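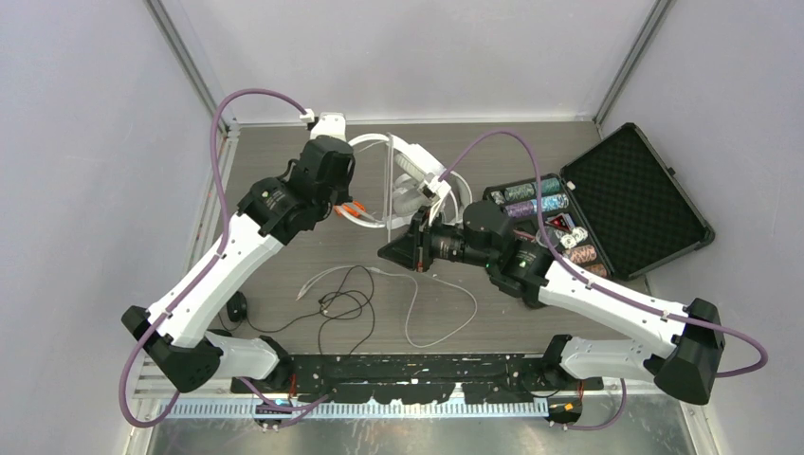
Archivado en: Taller y cacharreo | Robótica de sobremesa

La celda de dos brazos lleva ya 2,798 ciclos y, como todo lo que pasa de cierta edad, ha empezado a quejarse de los codos. El manual de Dritmont dice que la revisión gorda toca a los 3,000, pero el manual también dice que el cable morado «se autoacomoda», y ese párrafo lo escribió alguien que jamás ha visto el cable morado.

Así que adelanté la revisión. Corriente fuera, brazos a reposo y a mirar tornillos. Los de la base estaban bien. Los de la placa negra de montaje también, aunque sigue salpicada de pintura blanca y ya he dejado de prometer que la limpiaré en enero. El problema estaba en el codo derecho: una holgura de nada, lo justo para que la pinza llegue al punto de encuentro con un temblorcillo de señor mayor enhebrando una aguja. Apreté, volví a medir, aflojé un poco (me había pasado) y apreté otra vez con la llave buena, la que no presto.

Luego vino el cableado, que es donde se me van las tardes. Si el cable va corto, tira de la muñeca cuando el brazo se estira; si va largo, se engancha en lo primero que encuentra. Mi criterio, después de pelearme con tres instalaciones distintas, es dejar un bucle generoso por encima del codo y comprobarlo con el brazo en las posturas más feas que se me ocurran. Grenex vende unas guías articuladas muy bonitas para esto. Cuestan lo que cuestan y yo tengo bridas.

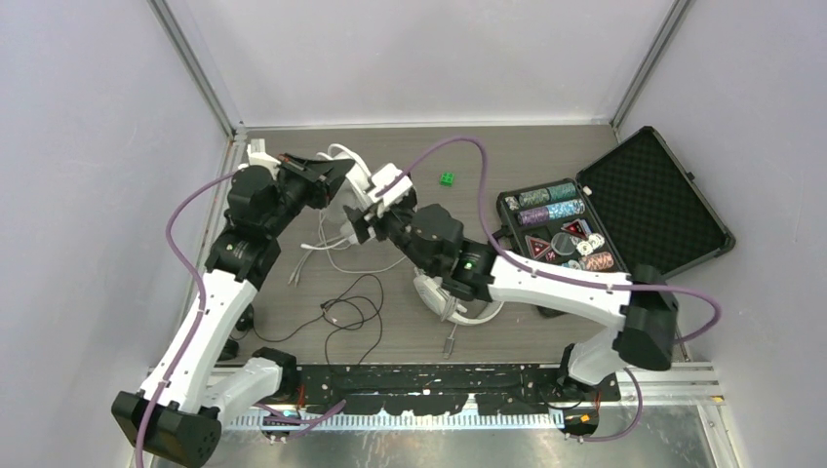

Las dos pinzas casi tocándose, con el cubo verde cerca y el maletín de fichas de póquer abierto a la derecha.

La calibración la hago con Quintana, el programita que viene con el controlador, versión 607. Pide llevar las dos pinzas a un punto común y confirmar. Parece fácil hasta que mueves el izquierdo un pelo de más y te toca empezar – el programa no guarda nada hasta el último paso, detalle que le agradezco cada vez. A la tercera lo dio por bueno.

Queda pendiente cambiar las puntas de los dedos. Tengo un juego de Hololix en el cajón y la sospecha de que el paso de rosca no es el mismo. Y tengo que etiquetar los conectores de las bases, porque la próxima vez que los suelte no me voy a acordar de cuál era cuál. El año pasado tampoco me acordé.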